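Search tickets, customers, articles...

Ticket: Slot tray restocking, hand misses or drags small items
Product: Vallik hand and arm, right side
Site: Pornitz
Opened by: Kavinda Seneviratne
Assigned to: Haris Delić
Priority: Normal (raised from Low at customer request)

Kavinda Seneviratne, 09:40
Reopening this. The note from Trenusen says the tray job is "in regular use" and I would like someone to tell me where. We have been at it since the start of May. The job is putting small packets and cards into the slots of a wooden tray and taking them out again, the sort of thing a Saturday temp picks up while you are still explaining it. Out of 200 attempts logged, the item ended in the right slot 40 times. I don't count the ones where it leaned across two.

What we have done so far:
- recalibrated the wrist camera, twice
- changed the glove for the thinner one
- lowered the approach speed to 4 on the panel
- moved the tray so it sits at an angle to the arm, as per the Ristić guide

None of this made enough difference to write home about. The speed change made it slower, as you'd expect. One of us still stands at the table with the laptop open and a hand close to the tray.
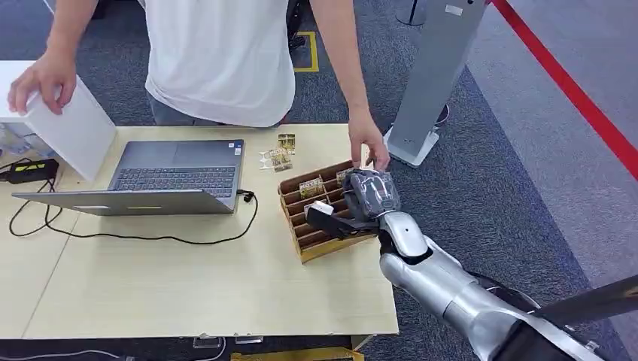
Haris Delić: lowering the speed won't help with slots that narrow, please put it back to the default. Most misses of this kind come from the wrist coming down too far forward of the fingers, so the hand closes on the divider and not the item. Can you send the log for a run with the packets and a separate one with the cards? I'd also like the hand offset value.

Kavinda Seneviratne, 11:15
Offset is 640. Logs attached, both runs. Speed is back to default.

On the divider theory, fair enough, it does grab the divider. But it does that on the wide slots too, and a person doing this job feels the wood and shifts over a bit without thinking. If the answer is that we have to measure every tray and type in a number, then I have a machine that restocks one tray. My question from the first ticket stands: is this meant to do the chore, or to be shown doing it?

Cards are worse than packets. They are flat and glossy and they sit against each other. When we hold one at the edge of the slot the fingers can at least be lined up beside it, but that is us doing the hard half.
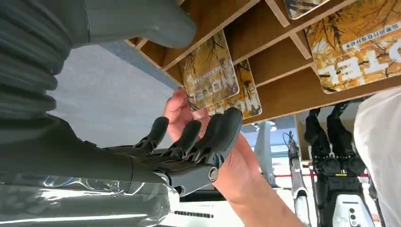 Hotel card held by hand at the edge of the shelf, fingers of the unit alongside.

Haris Delić, 14:05
Thanks, logs received. 640 is too high for this glove, it is the figure for the thick one. Please set it again with the thin glove on, then run packets only. Leave the cards out for now. I can't promise a number for cards, glossy stock is on the known issues list.

Kavinda Seneviratne, 16:30
Offset redone. Packets are better, I will say that. It still drags the neighbour out when two stand close. Cards not tried, as asked, though cards are most of what we need moved.

Please don't mark this as solved. "Packets only, someone watching" is what I'd like written in the summary.

Status: Pending - waiting on supplier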